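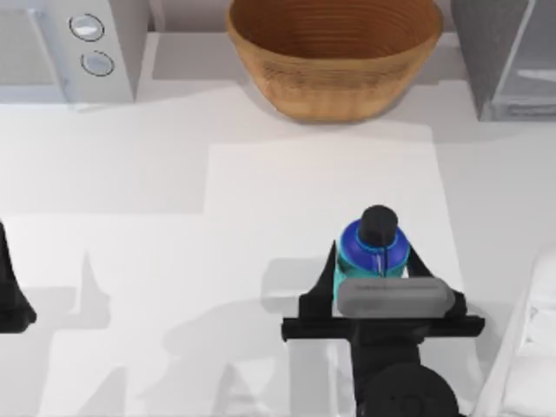

Bottle in the grip, wooden bowl farther back on the counter. Simulated kitchen, wrist of the right-hand arm at the bottom.

Norkico kitchen runs: gallery

This page collects pictures and notes from the simulated half of Norkico, our project on how well a two-arm policy trained in rendered kitchens carries over to counters it has never been shown. The work was done at the Pevisstead lab between January and March. The full write-up, with tables, is on the publications page. What follows is shorter and meant for people who want to know what the runs involved.

The task

The right arm picks up a water bottle and moves it to a new place on the counter, keeping it upright the whole way. The left arm has no job in this version of the task. It stays in the simulation anyway, and the policy gets its joint readings along with the others. We tried removing it early on and found that the policies trained without it could not be reused for the two-handed tasks later, so it went back in and stayed.

An episode ends when the bottle has been let go and has stood still for two seconds, or when the time limit is reached. A bottle that tips over at any point counts as a failure, even if the arm manages to set it up again.

The bottle

The bottle in the picture has a black cap, a blue shoulder and a teal lower body that lets some light through. It is one of 11 bottle models in the set. Nine of them were used in training and two were held back for testing. They differ in height, width, color and how much light passes through the body. The translucent ones gave the most trouble in the first round, mainly against a white counter, where the policy tended to close the fingers too early.

The grip

All runs use a parallel gripper with two angled finger plates, closing on the bottle from the left and right. Grip force is capped. With no cap, the policy learned to squeeze as hard as the simulator allowed, and contact between the plates and a curved body became unstable. Bottles would jump out of the fingers at speeds no real bottle would reach. The cap fixed most of that. The rest went away when we halved the physics time step during contact.

The counter

Every kitchen is put together from the same library of parts: a counter, a back wall, appliances and loose objects such as the bowl. Positions, finishes and lighting change from one kitchen to the next. We built 256 kitchens for training. A separate group of 151 was kept for testing and was not looked at until the training settings were fixed.

Loose objects were placed at random, with one rule - at least one clear path to the goal had to exist. The bowl is a common obstacle. It is wide, and in many layouts the shortest path for the bottle runs straight over it. Policies trained on counters with no loose objects usually took that path too low.

Shadows

White counters with strong shadows turned out to be a test of their own. The arms throw gray shapes across the surface, and the shadow of a gripper holding a bottle can look a good deal like the real thing from overhead. In the first round of training the lights were fixed, and the policy did poorly once they were moved. In the second round, light direction and softness were changed for each episode. That single change helped more than doubling the number of kitchens did.

What we found

Variety in lighting mattered most, variety in bottle shape came second, and variety in appliances made very little difference. The last result surprised us, given how much time went into modeling the appliances. The two held-back bottles were handled nearly as well as the training bottles, except in layouts where the goal was close to the back wall.

Known problems

Failures near the wall are still not solved. The arm reaches the goal but lets go with the bottle leaning slightly, and it falls after release. We think the wrist is running out of range, though the logs do not settle it. There is also a smaller problem with goals at the far right of the counter, where the arm sometimes stops short and waits until the time limit.

Files

The kitchen layouts, bottle models and lighting settings are packed together as Virk, the scene set used by all of our counter tasks. The trained policies are listed under Lornon, together with the settings for each training round. Anyone comparing against our numbers should use the second-round policies - the first-round ones are kept only for reference.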